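Small plain box

A small plain box is a lidded or flapped container of brown cardboard, unprinted, kept in homes, shops and workrooms for things that have nowhere else to go. It belongs to the wider family of cardboard packaging, most of which is printed with arrows, umbrellas and wine glasses that delivery firms are free to interpret as decoration. The small plain box carries no such advice. Closed, it gives no clue to its contents, and many owners consider this its main strength until they need the contents.

Names

In the trade it is usually sold as a plain carton. The packaging dealer Walczak listed it for years as "box, brown, small", a name that drew few complaints. In Skusdale the usual word is "tuck", whatever the size and whether or not anything is tucked. The household writer Ľubica Danko distinguishes between a box, which has been given a job, and a spare box, which is waiting for one, and admits that most of hers are the second kind.

Use with bins

Small boxes are often kept alongside an open plastic bin, the two being good at different things. The box closes, stacks and takes a label. The bin does none of these especially well but can be filled without any thought at all, and so it usually fills first. Coloured bins are popular because they can be found again.
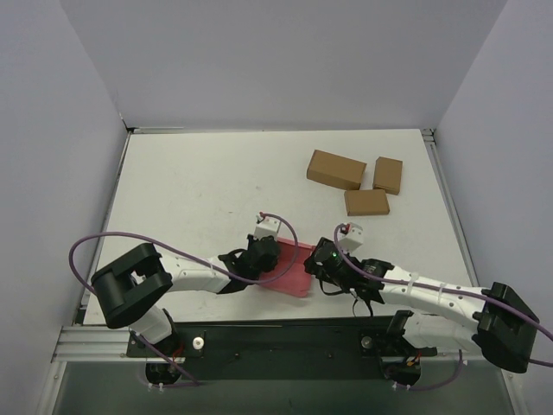 Renata Kołodziej's pamphlet Where It Goes recommends that everything be put in the bin first and moved to boxes when its owner has decided what it is. She allows 18 minutes for this. Igor and Radosław Górecki, who ran a packing course at Oltov for 11 years, taught the reverse: boxes first, bin for whatever is left. Their students are said to have finished with tidier boxes and considerably larger bins. The two schools have never been reconciled, and letters on the subject were still reaching the Oltov newsletter one February long after the course had closed.

Arrangement

Boxes of unequal size are normally stacked with the largest at the bottom. Where there is table to spare, they may simply be set down near one another, a method known as clustering by those who recommend it and as leaving them there by those who do not. Konrad Urbańczyk advised a gap between boxes wide enough for two fingers, so that one could be lifted without dragging its neighbour along. He did not say whose fingers.

Soft plastic is harder to arrange. Sheets and thin-walled items fold where they like, keep the crease, and take up more room the second time they are put away. Zollix once sold a clip for the purpose. Owners mostly used it on bread.

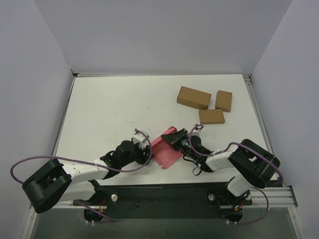
Page last changed: April 2024

Labelling

An unlabelled box should be labelled on the side as well as the top, as the top is generally under another box. Pencil is preferred where the box will be used again. Danko writes the date and one noun, and regards "misc" as a confession.

See also

Drawer of string
Plastic bin
Shelf, temporary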